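Review: Hirkoten household simulator and the Todorova grasp-recovery method

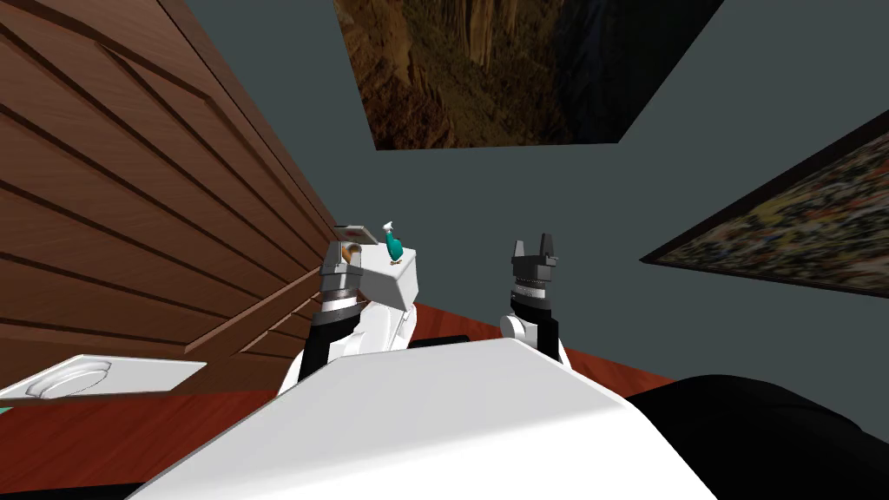 Hirkoten's two-armed model in one of the home scenes, left gripper at a white box, right gripper open.

Sun 16 December

Hirkoten is a simulator for two-armed robots doing chores in rendered homes. The current release comes with a ready-made version of the Todorova method, a way of training a policy to recover when a grasp goes wrong. I have been running both since March on one desktop machine. This review covers the method first, then the software around it.

The idea behind Todorova is simple. Most training sets for household tasks hold only clean runs, so a policy that bumps a bottle or picks up two things at once has never met that state before. Todorova takes a trained policy, lets it run until something slips or gets caught, saves the state, and trains again from there. You don't need new human demonstrations. You do need a simulator that can save and reload a messy contact state without everything jumping apart.

Hirkoten handles that part well. In the bathroom-style scene above, a small teal spray bottle stands on top of the box, a little tan cylinder is tucked against the gripper, and a thin flat plate lies across the top of the jaws. A state with that many objects near one hand is hard to restore. I reloaded 200 saved states of this type, and 3 came back with objects pushed through each other. The older Grunham simulator, which I used before, gave me 34 bad reloads on a matching set.

On results, I tested a clear-the-counter task over 200 runs. The base policy finished 34 of them without getting stuck. After recovery training it finished 177. The gain was large enough that I repeated the test with new object positions, and the score stayed close. Both tests used the same rooms as the training, so I can't say how the method does in a home it hasn't seen.

The trained policy still has weak spots. It tends to leave the second arm idle when a simple hand-over would help. It will also keep hold of a crowded grip for a long time before it sets anything down. The paper that comes with the method mentions the first problem but not the second.

Setup took me most of a day. The install guide skips a step for the contact settings, and the defaults are too soft for small objects. Raise the contact stiffness before you save any states or you will have to collect them again. The viewer camera can be tilted any way you like but has no button to level it.

The rendering is good enough for training on camera input. Wood grain and framed paintings come through clearly, and lighting can be changed per run.

Hosteo sells support for the package, with replies by email. I wrote twice and got a useful answer both times.

Recommended for small labs working on grasping in clutter. If your tasks involve one object on a bare table, Grunham is easier to install and will do the job.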